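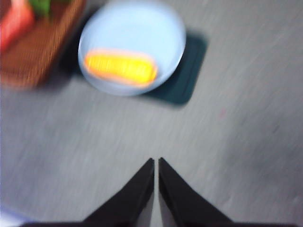 The dining program at Trilside begins its training with the table, before any food is cooked. The program's coordinator, who has supervised meal service at the residence since it opened with 60 places, regards the arrangement of a place setting as part of the care the house provides. "A resident sits down and reads the table in a moment," the coordinator said during an interview held in the staff pantry one afternoon in February. New staff are taught to give every bowl a mat in a darker color, so that its outline can be found on a gray speckled tabletop. A light blue bowl on a dark teal-green mat, with something yellow lying in it and a woven basket close by, is the kind of arrangement the coordinator has in mind. "Pale dishes on a pale table are hard on older eyes. We had complaints for years and blamed the lighting."

The change was introduced after a review of the dining room carried out with Nyamweya, a firm that advises residences on furnishings. The review recommended new tables. The house kept its old ones and purchased 103 mats from Falico instead, at a small part of the expected cost. The coordinator described the decision as a practical one. "The tables were sound. They have marks, as any table in daily use will have, and we did not consider that a reason to replace them."

Baskets were a later addition and were not accepted at once. Kitchen staff objected that wicker is difficult to clean and takes up room at the smaller tables. The coordinator acknowledged both points. Baskets are now brushed out after the evening meal, and none is placed at a table set for 2. "I still hear about it," the coordinator said. "The cooks would prefer a tray. The residents asked for baskets, and they were asked twice."

The question of color in the food itself was raised several times. Menus at Trilside are planned with the dish in view, and the kitchen avoids serving white fish or plain rice in the lightest bowls. Corn, squash and carrots present no difficulty. Soup remains under discussion.

A second dining room, at the Wirov annex, will adopt the same settings once its storage has been enlarged. The annex serves 500 meals a week from a narrow kitchen, and the coordinator was cautious when asked for a starting date. "They need shelves first. I have told them that the mats must be stored flat, and at present they have no place to put them."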